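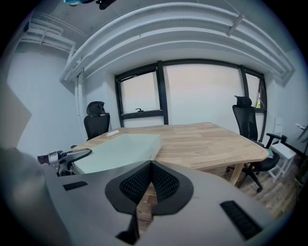
Ollen Workshop — Fit-out and Furniture Group

Notebook, 13 April 2022
Room: Lennox (meeting room)
Entry by: Floor Wuyts

Purpose of visit: check the conference table before the room goes back on the booking system, and decide what to do about the top.

Table. Light wood top, pale grain running lengthwise, edge band slightly darker than the field. The outline is rounded and a little irregular, so the straightedge is no use for checking the perimeter. Used the paper template from October instead. It still matches on the long sides. At one of the rounded ends the template sits 4 mm proud of the band. I put that down to the paper, which has been folded and stored badly, but I have not ruled out the table. Cut a new template in card before the next check.

Edge band. Ran a fingernail along the whole joint. One lifted section on the window side, 72 mm long, no chipping. Did not glue it today because the clamps are over at Ganow. Marked the underside with pencil at both ends of the lift.

Legs. All bolts to 7 Nm with the small torque wrench. One took a quarter turn, the others did not move. Rocking test by leaning on each corner: no movement I could feel. The floor is not level in this room, so repeat the test if the table is ever shifted.

Sheet. The pale green translucent panel is lying flat on the top near one end. Job number 2467. It is a candidate for a writing surface over part of the table, asked for by the people who use the room for layout reviews. Notes so far:

— The thick edges pick up a lot of light. From a seat this is a mild distraction, mostly in the morning.
— Wood grain is hard to read through it. Blair considers this a fault. I don't mind it.
— Laid directly on the top it will trap grit. Needs clear bumpers at the corners at minimum, and probably along the long edges too.
— Corners have to be eased before anyone leans a forearm on them.
— Material is not recorded on the job sheet. Jatow supplied it and should be able to tell us whether it is glass or acrylic. Do not try solvent on it until they answer.

Marker test not done. There are two cleaners in the cupboard and both labels are too worn to read. Bring a known one.

Chairs. The black mesh one with the separate headrest is tall enough that the back stands above the tabletop when it is pushed in. Armrests are the thing to watch. With the arms at the top setting they meet the edge band before the seat is under the table, which would account for the lifted section. Dropped the arms two notches and it clears. The setting will not survive a week of use, so the choice is between fixing the arms low and fitting a bumper strip to the table. Blair Gourlay prefers the strip. I prefer fixed arms, as a strip on a curved edge will peel at the tight radii.

To do:
Clamps back from Ganow, then glue the lift. Leave overnight.
Card template.
Email Jatow about the sheet material and whether they can polish the edges matte.
Blair to price bumper strip, short length only, for one end.
Keep Lennox off the booking system until the glue is done.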